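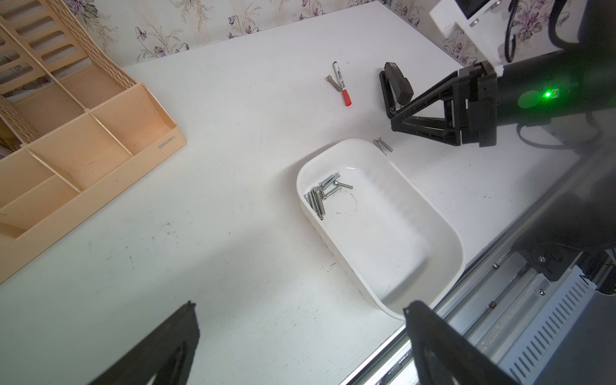
A marker pen with a red cap, sharing a white tabletop with a stapler and a bolt.

What Is Ink, and How Does It Get Out of the Pen?

Pick up a pen and draw a squiggle. Any squiggle! A snail, a lightning bolt, your name with a very long tail on the last letter. It takes a couple of seconds, and in those seconds a lot goes on. A liquid has traveled down through the pen, squeezed out at the tip, landed on the paper and started to dry. And the liquid only came out when you wanted it to, and stopped when you lifted your hand.

People have been making ink for thousands of years, and they have made it from some very odd stuff: soot, tree bumps, berries, and even a brown liquid from a sea animal. Let's start with what's in it.

What is ink made of?

Every ink needs something to give it color and something runny to carry the color along.

The color comes from either a pigment or a dye. A pigment is a powder made of teeny tiny solid bits, so small you would need a strong microscope to see them. A dye is different. It dissolves, the way sugar does when you stir it into tea. If you could shrink down and swim around in pigment ink, you would bump into little specks everywhere. In dye ink the color would be all through the liquid, with no specks to bump into.

The runny part is often water. Some inks use alcohol or oil instead. Most inks also have a helper ingredient called a binder, which works a bit like glue and makes the color hang on to the paper. Without a binder, a pigment ink could dry and then rub right off on your sleeve.

The first inks

One of the oldest inks is black, and you could say it came from a fire. When oil or wood burns, it leaves behind a soft black powder called soot. People in ancient Egypt and ancient China both learned to collect soot and mix it with water and something sticky, such as tree gum or animal glue. Soot is mostly carbon, and carbon hardly fades at all. That's why you can still read writing that was done thousands of years ago.

In China, ink makers pressed the mixture into hard sticks. To write, you rubbed the stick on a flat stone with a little water until you had a small puddle of fresh ink. Some artists still do it this way today. It makes a soft, scratchy, swishing sound, and many people find it very relaxing.

Ink from a wasp's nursery

Now for the tree bumps! Certain tiny wasps lay their eggs on oak trees. The tree reacts by growing a hard round ball around the young wasp, called an oak gall. Inside, the baby wasp has a snug room and plenty to eat. When it's grown, it chews a hole and flies off, and the empty ball stays on the twig.

Long ago, someone worked out that crushed oak galls mixed with a kind of iron salt make a wonderful dark ink. It goes onto the page looking rather pale. Then the air gets to work on it, and the writing turns darker and darker while it dries. Imagine writing a letter and watching your words get bolder by themselves!

The town museum in Nolden has an old account book written in this sort of ink. It is 244 years old and it belonged to a candle shop. On one page the shopkeeper added up the December orders and got the sum wrong, then crossed it out with a big grumpy line. You can still see every stroke. The ink has gone brown at the edges, which happens a lot with iron ink as it gets old. It can even nibble little holes in the paper, since the ink is slightly acid. Museum workers keep books like that somewhere cool, dry and dim.

What about squid ink?

Squid, octopuses and cuttlefish squirt dark ink into the water when something scares them. The cloud hides them, and off they go. People collected the ink from cuttlefish and used it for drawing. It's a warm brown, and the color is called sepia, from an old word for cuttlefish. Have you ever used a "sepia" filter to make a photo look old? Now you know which sea creature to thank.

How does the ink get out?

Different pens do this in different ways, so let's look at them one at a time.

A dip pen is the simplest. It has a metal point called a nib with a thin slit down the middle. You dip it, some ink clings to the nib, and when you press down on the paper the ink slides along the slit. After a few words you have to dip again. For hundreds of years people used big feathers instead, cut to a point at one end. Those were called quills, and goose feathers were a favorite.

A fountain pen has its own supply of ink inside, so there's no need to keep dipping. Ink creeps down narrow channels to the nib, and a little air goes back up to take its place. If the air couldn't get in, the ink would stop flowing. (Try drinking from a straw with your finger over the top and you'll get the idea.)

A ballpoint pen really does have a ball in it! It's tiny, and it sits in a socket at the tip. As you write, the ball rolls. The top of it picks up thick, sticky ink from inside and the bottom of it rolls that ink onto the paper. This is why a ballpoint sometimes won't write on very shiny, slippery paper. The ball skids when it should be rolling.

A felt-tip or marker has no ball and no slit. Inside there's a spongy stick made of lots of fibers, soaked in ink. The tip is made of fibers too, packed close together with very narrow gaps between them. Ink creeps through those gaps all the way to the end. When the tip touches paper, the paper pulls the ink out.

The creeping has a name: capillary action. (Say it like this: KAP-uh-lair-ee.) Liquids like to cling to things, and in a very narrow space they can pull themselves along, even uphill. You have seen it whenever the corner of a paper towel touches a spill and the wet patch climbs up. Plants use it as part of the way they get water up their stems. Your marker and a sunflower have something in common!

Why do markers dry out?

You leave the cap off on Sunday, and when you want to color in a dragon the next day your marker is scratchy and faint. What went wrong?

The runny part of the ink escaped into the air. This is called evaporation, and puddles do it too. The color is still in there, but it has nothing left to carry it. Inks made with alcohol dry out faster than inks made with water, so permanent markers really need their caps clicked on tight.

Can you rescue a dried-out marker? Sometimes! If it's a washable, water-based one, dip the tip in a little water, put the cap on and leave it for a while. It may perk up enough for one more dragon.

Why won't permanent marker wash off?

Washable marker ink dissolves in water, so soap and water carry it away. Permanent ink is made so that water can't dissolve it. Once it's dry, the color is stuck in place, and you can run the tap on it as long as you like. Always check which kind you're holding before you draw on anything you care about, and that includes your own knees.

Try it: find the secret colors

Lots of marker inks are mixtures. Black is often the sneakiest of all. You can pull the colors apart with things from the kitchen.

You will need:
3 washable markers (make one of them black)
2 white coffee filters
A small cup
Water
Scissors
A pencil and some tape

Cut the coffee filters into strips as wide as your thumb. Draw a thick line across each strip, a little way up from the bottom, and use a different marker for each one. Pour a small splash of water into the cup. Tape one strip to the pencil and rest the pencil across the top so the end of the strip just touches the water. The marker line has to stay above the water, or the ink will wash off into the cup.

Now watch. The water climbs up the paper (capillary action again!) and takes the ink with it. Some dyes travel quickly and some dawdle, so they end up in different places. You might see blue, pink or yellow come out of a plain black line. Scientists call this chromatography, and they use it to find out what's in all sorts of mixtures.

Do the same with your other markers, with fresh water each time. If a color doesn't split, it may be made with just one dye.

A few more inky things

Plondia Bay Elementary once tested how far a single felt-tip could draw. The class taped long rolls of paper down the hallway and took turns. Their green one lasted for almost 700 meters before it gave up.

Newspaper ink can come off on your fingers because it mostly soaks into the paper and never dries completely hard.

Words to know

Binder: the part of ink that helps color stick.
Dye: a color that dissolves in liquid.
Evaporation: when a liquid turns to gas and drifts off into the air.
Nib: the point of a dip pen or fountain pen.
Pigment: a color made of tiny solid bits.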